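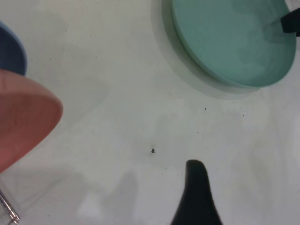
Table Clearing Project - Final Report
Abílio Matos
May 21, 2023

1. Purpose

Our group wanted to know if the order in which a small table is cleared changes how long the job takes. We compared two orders: dishes first, and utensils first.

2. Setup

All trials used the same white table in the Rendine room. Dishes went into a tub on the left and utensils into a tray on the right. We wiped the table before each session. Marks that did not come off with a dry cloth were left alone.

3. Method

Four students took turns. We ran 772 trials in April and wrote the times in a shared sheet. A trial ended when the last item was in its tub or tray. Dropped items were picked up and the clock kept running.

4. Results

Dishes first was faster for three of the four students. The fourth had nearly equal times for both orders. Most of the lost time came from utensils left lying against a dish - people moved them twice.

5. Problems

The first sheet had no column for drops, so we added one in the second week. Early drops are missing from the data.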